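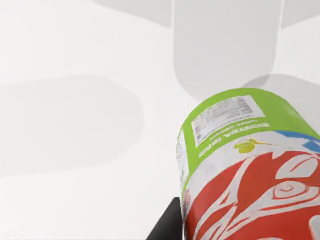 The Vasteck kit came in a box so light I thought they had forgotten the arm. They had. The Pakau is a simulator first and a robot second, and for the first month all you get is a white table on your screen, a black gripper, and whatever you tell it to pick up.

I run a snack counter at the Drernolell ferry dock, and I wanted a helper who didn't mind September. So I sat in the back with my laptop and began teaching it drinks.

Oh, I loved it right away! You drag in a can and tip it over, and the gripper goes looking for it. The shadows are soft and gray and move when the arm moves. Somebody at Vasteck had even bothered with the fine print on the labels, all those tiny rows you can't read, and I liked them for it.

The first 36 tries were awful. The fingers closed on air, or came in too high and sent the can rolling off toward my imaginary customers. I said sorry to it every time. Then I found the setting called Lai (the manual gives it one line, on page 232) which lets the arm slow down when it's unsure, and the next try it came in low and careful, one finger against the side of the can, and waited there. I was holding my breath over a drink that didn't exist.

By try 300 it could lift anything I laid down for it. I gave it 4 stars on the Vasteck site, dated 02/10/2022, and took off the last one for the manual.

The real arm arrived on the late boat. I bolted it to the counter, loaded everything we'd practiced, and put a lemon soda on its side in front of it. The ferry crowd was coming up the ramp, wet and thirsty. The arm came down slowly, the way it had in the back room, and stopped just short.

"Go on," I said. "You know this one."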